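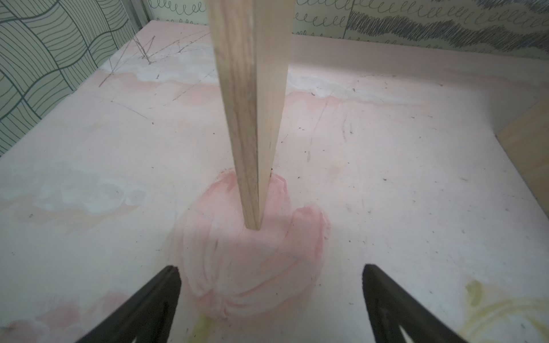
Equipment > Camping > Shelter > Wiltov 2 Desert Tent

Wiltov 2 Desert Tent

The Wiltov 2 is a two-person tent for dry, windy ground where daytime heat and blown sand are the main problems. It is made by Anditz and has a separate inner, an outer sheet with a deep skirt, and a shade panel that can be pitched over the roof or used alone.

Packed weight with all poles, pegs and sand anchors is 2,388 g. Leaving the shade panel at home brings this down, but the panel is recommended for any site without trees or rock cover.

Construction

The inner is part mesh and part closely woven polyester. The woven section runs 34 cm up from the groundsheet on all sides, which keeps out most sand carried at ground level. Above that line the mesh is open, and each door has a zipped cover for use when the wind rises at night.

The outer sheet is polyester with a reflective coating on the upper face. The skirt is 78 mm wide at its narrowest point and is meant to be buried. On stony ground, weigh it down with flat stones and keep sharp edges away from the hem.

Poles are aluminium, shock-corded, with the joints sleeved on the outside. Sand will find its way into the joints after a few nights. Wipe each section with a dry cloth before folding and do not oil the joints, as oil holds grit. 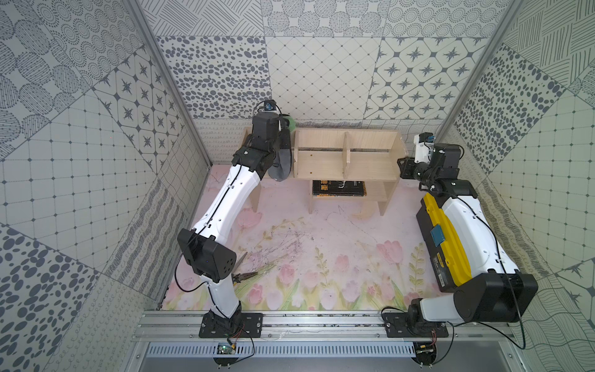

Pitching

Pitch with the narrow end into the wind. Fix the two windward corners first, then feed the poles from the opposite end. The outer can be put up without the inner if shade is needed quickly.

Standard pegs do not hold in soft sand. The anchors supplied are fabric discs: fill each one, bury it to forearm depth and run the guy line out at a low angle. The tent has been used in steady winds of up to 34 mph with all anchors buried. It is not intended for snow, and the groundsheet is rated for damp ground only.

Supplied with the tent

- Inner, outer and shade panel
- Pole set with repair sleeve
- Pegs and fabric sand anchors
- Guy lines, fitted
- Compression sack and separate peg bag

The footprint groundsheet is sold separately – order the Wiltov size, as the sheet for the older Lindqvist tent is shorter and leaves the porch uncovered. Lindqvist guy lines and anchors do fit.

Care and storage

Shake out the inner with both doors open before packing. Brush the zips with a soft brush, never a wire one. Rinse in cool water without detergent after a trip near salt flats and dry fully before storing loose in a cupboard.

Spare poles, zip sliders and anchors are held at the Rultport store and can be posted. Repairs to the coated sheet are done in April and take longer than other work – allow for this if you are travelling in spring.

Last updated: Apr 17, 2024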